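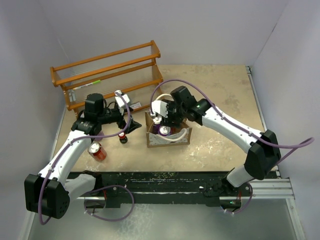

Let the kids write in the library books

I got a letter from my town library in February. It was a bill for a cookbook, and the reason given was "marginalia, pencil, throughout." I paid it. Then I went home and stewed, and I've been stewing on and off ever since, so you get to hear it.

I think we should be allowed to write in library books. Not all of them, fine. Leave the atlases alone. But the cookbooks, the gardening books, the paperback mysteries with the cracked spines? Hand me a pencil!

My case starts with a secondhand bread book I bought at a church sale in Menthorpe, back when I lived there. Somebody had owned it before me and she (I've always figured she) had gone through every recipe and argued with it. "Too much salt." "Bernard hated this." "Double it, freezes fine." Next to the rye loaf she'd written just "NO." I have made nearly everything in that book and I have never once made the rye. I trust that woman more than I trust the author, who had his own TV show.

My friend Piyumi Howlader worked a circulation desk for years and she thinks I'm a menace. Her point is that for every Bernard's wife there are a dozen people who underline whole pages in yellow, or solve the mystery on page 9 and write the name of the killer in the margin. She's right about that second group and I have no defense for them. She also says pencil smears and somebody has to erase it, and that somebody was her. Okay. I felt a little bad about that one.

But look at what we do everywhere else. I wouldn't buy a toaster without reading what 473 strangers had to say about it, and half of them never got it out of the box. We love other people's opinions! We just want them on a screen, in a tidy column, with stars. Put the same opinion in soft pencil next to the paragraph it's talking about and suddenly it's damage.

Abena Abubakari, who teaches fourth grade two doors down from me, keeps a shelf of class books where writing is allowed. The rule is that you sign your initials and you can't be mean to another kid. She showed me one about sharks. Three different years of kids had been fighting in it over whether a shark could beat a hippo, and the last entry said "read page 40 it depends on the water." A kid who writes that has read page 40. I can't think of a worksheet that would get you there.

So my proposal is small. One shelf. Put a sign on it, put a cup of pencils next to it, and let people go at it for a year. If it fills up with swear words and phone numbers, take it down and I'll bring Piyumi an eraser and a pie.

Just not the rye.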